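Speaker notes — good practice for kitchen robots in simulation
Slot is 20 minutes, mid-afternoon. Water on the lectern BEFORE starting.

**Opening (2 min)**

Hello, thanks for coming! Say straight away what the talk covers: the house rules we wrote for Pallar, our simulated kitchen, and why I think every team should write its own, even if it ends up with totally different ones.

Quick show of hands: who has a written rule for what counts as a finished task? Wait for it. Last time hardly any went up, and that included people from very good labs.

Our list has 9 rules. I'll only get through the ones that caused arguments. The full set is on the handout, both sides.

**Rule 1: write the task in words before you run it**

One sentence, plain English, with a start and an end. "Pick up the bowl" is too short. Picked up to where? Held for how long? We lost most of January to that one word, "up". Two people scored the same 200 runs and came back with different totals, and both could defend their number!

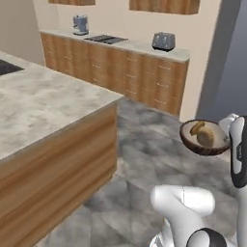
*Carrying a bowl with the food inside, Pallar kitchen*

The coconut bowl is my favourite thing in the whole set. Lovely awkward shape, and two bits of food in it. Our rule says the contents count. If anything leaves the bowl, the run is a fail, even if the bowl arrives perfectly.

Point out how much open floor there is past the corner of the island. We have a carry rule for gaps like this: slow down before leaving the worktop, keep the bowl level, no sudden wrist turns. Somebody always asks why bother when the floor is simulated. Answer: habits carry over to hardware, and so do bad ones.

(If short of time, skip to Rule 4.)

**Rule 2: keep your failures**

All of them, with the settings that produced them. Okabe, our logging tool, used to throw away any run that stopped early. We changed that and ended up with 898 failed runs on disk, and they taught us more than the tidy ones did. I could talk about this for an hour — don't.

**Rule 4: reaching into things**

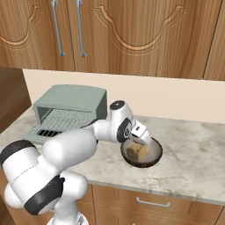
*Puro kitchen robot*

So now the gripper is down in a bowl, with food in there too. I get really excited about this bit, sorry! Reaching into a container needs its own limits. We set a lower force limit once the fingers pass the rim, and the arm has to come straight up again before it moves sideways.

Then ask the room to look left, at the toaster oven with its door down. An open door is an obstacle and goes in the scene file as one. Our first draft treated doors as "furniture, fixed", and the planner drove an elbow through one quite happily. Gresen, the checker we run before each batch, now reads every door angle and refuses to start if one is missing.

**Rule 7: report the number you ran**

Say 100 runs if it was 100 runs. Same seeds listed, same rule version printed next to the score. Almost 200 is not a number you can compare with anything.

**Finish**

Handouts by the door. Please steal the rules, change them, and send me the ones that broke. Questions — repeat each one into the mic.

Likely question: does a tighter rule set lower the scores? Yes, ours dropped. Show the spare slide if they push.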